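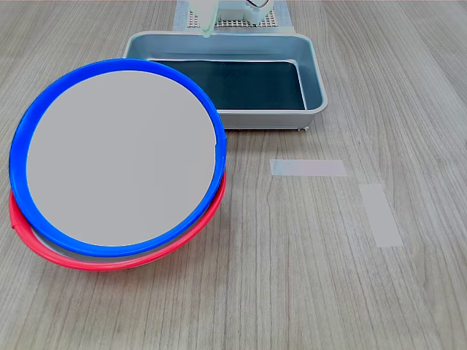 Measuring Placement Repeatability on the Drondach Bench

Prepared by Zarmeena Marwat and Sobia Paracha
Last revised 2022-04-27

Scope

This guide describes the procedure used by the Drondach group to compare placement policies on household objects such as plates and trays. It applies to single-arm setups with a parallel gripper. Readers should already have completed the Gamska calibration guide.

Before you begin

Confirm that the gripper opens and closes fully and that its cable does not pull at the end of travel. Mark the target area on the tabletop with two strips of translucent tape, one horizontal and one vertical, so that they suggest a corner. The strips do not need to touch. Opaque or colored tape should be avoided, as a policy may learn to follow the tape and ignore the object.

Procedure

1. Load the policy under test and record its version in the log.

2. Set out the objects according to the start sheet. Plates may overlap or lean on one another where the sheet calls for it. Do not straighten them.

3. Return the arm to its home pose and start the recording.

4. Run the policy for one attempt. The operator keeps one hand near the stop button and does not touch the table.

5. When the arm has come to rest, or after 31 seconds, end the attempt. Measure the distance from the edge of the object to the nearer strip, in millimeters.

6. Reset the objects and repeat until 300 attempts have been logged for each policy.

Change the start sheet after every 11 attempts. Results gathered on a single layout overstate performance, as our November trials showed – the Fang policy ranked first on one layout and fell to third once the sheets were rotated.

Scoring

An attempt counts as a success if the object rests flat and the measured distance is 4 millimeters or less. Dropped objects are failures and are logged without a distance. Report the success rate together with the median distance over successful attempts, listed separately for each start sheet.

Common errors

Worn tape shifts under repeated contact. Check both strips at each change of sheet, and discard the attempts made since the last check if either one has moved.

Log files should be saved to the Hornelico folder under the date of the session.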